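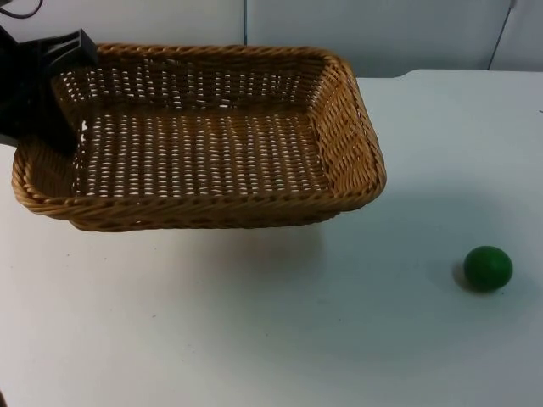
Unit 6: Packaged Software, Part 2
Dependencies, Locks and Rollback

Course handout. Read before the lab session. The commands are for the Zoltby package tool as installed on the lab machines.

6.1 Where we left off

Unit 5 covered what is inside a package: the payload (the files to be copied), the manifest (name, version, file list, checksums) and the scripts that run before and after the copy. It also covered the package database, which records what is installed and which package owns each file. This unit deals with packages that need other packages, and with what the tool does when an install stops partway.

6.2 Dependencies

A dependency is a statement in the manifest that another package must be present. Zoltby recognizes two kinds.

Hard dependency. The package will not install without it. Written with the keyword needs.

Soft dependency. The package installs without it, but some feature is off. Written with the keyword wants.

Either kind may carry a version limit. The following manifest lines are taken from the Ploreck print spooler used in the lab:

name: ploreck-spool
version: 3.4
needs: kikuchi-fonts >= 2.0
needs: ploreck-common = 3.4
wants: ploreck-docs

The second line requires an exact match. Exact matches are normal between packages built from one source tree and a nuisance anywhere else. If ploreck-common is upgraded to 3.5 alone, ploreck-spool can no longer be satisfied, and the tool will refuse the upgrade unless both move together.

6.3 Resolution

Given a request to install one package, the resolver builds a list of everything else that must be installed or upgraded first. The steps are:

1. Read the manifest of the requested package.
2. For each needs line, look in the package database. If an installed version satisfies the limit, stop there for that line.
3. If not, look in the repository index for the newest version that satisfies it.
4. Add that package to the list and repeat from step 1 for it.
5. Sort the list so that each package comes after the packages it needs.

Step 5 fails if two packages need each other. Zoltby handles this case by treating the loop as a single unit: all payloads in the loop are copied first, then all post-install scripts are run in alphabetical order by package name. Scripts in such packages must not assume that the other package has been configured.

Step 3 fails if no version fits. The message is

unresolved: (package) needs (name) (limit), none available

The usual cause on the lab machines is an old index. Run zoltby refresh and try again before looking further.

6.4 The lock file

Only one process may write to the package database at a time. Before any change, the tool creates a lock file in the database directory and writes its own process number in it. The file is removed on exit.

If the tool is killed, the file stays behind. The next run reads the process number, checks whether that process is still running, and reports one of two errors:

Error 41: database locked by running process
Error 207: stale lock found

On Error 41, wait. The background updater may be running; on the lab machines it starts at 6:30 a.m. and is normally finished before the first session. Do not delete the lock file. Two writers will leave the database with records from both and a valid index for neither.

On Error 207, run zoltby unlock. This removes the file and then checks the journal (6.5). Deleting the file by hand skips the check.
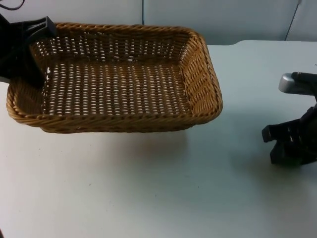
Photo: Renji Okabe

6.5 The journal and rollback

Each change is written to a journal before it is carried out. A journal entry holds the action, the path, and, where an existing file is to be replaced, the location of the saved copy. When the whole transaction has finished, an end mark is written and the saved copies are released.

If the journal has no end mark, the transaction did not finish. Rollback reads the entries from last to first and reverses each one:

copy: delete the new file
replace: restore the saved copy
remove: restore the saved copy
database record: restore the earlier record

Scripts are the weak point. The journal records that a script was started but has no record of what it did. A post-install script that adds a user account or edits a shared settings file will not be reversed unless the package also supplies an undo script. Of the packages in the lab repository, 12 supply one. For the others, read the post-install script and reverse its effects by hand.

Saved copies take up space. The tool checks free space before starting, adding the size of the new files to the size of the files to be replaced. A payload of 1560 MB replacing files of the same total size therefore needs twice that amount free, even though the final use of the disk hardly changes.

6.6 Removal

Removing a package that others need is refused by default. The option --with-dependents removes them as well. The option --force removes only the named package and leaves the others broken; it is disabled for student accounts.

Settings files changed since installation are kept on removal. To delete them too, use zoltby purge. The test is made by checksum, so a file that was edited and then returned to its original contents counts as unchanged.

6.7 Lab work

Use the Omaddale test machine assigned to your group.

a. Install ploreck-spool and save the resolver's list. Mark which entries came from a needs line in the package itself and which came from a deeper level.
b. Start the install of ploreck-docs and kill the process during the copy. Record the error given by the next run.
c. Run zoltby unlock and compare the file list with the one saved in part a.
d. Write an undo script for the sample package in the lab directory. Its post-install script makes two changes outside the payload.

Hand in the saved lists, the journal from part b and the script. Questions about machine access go to Yuzuki Uchida. Unit 7 covers signed packages and repository keys; bring the manifest from Unit 5.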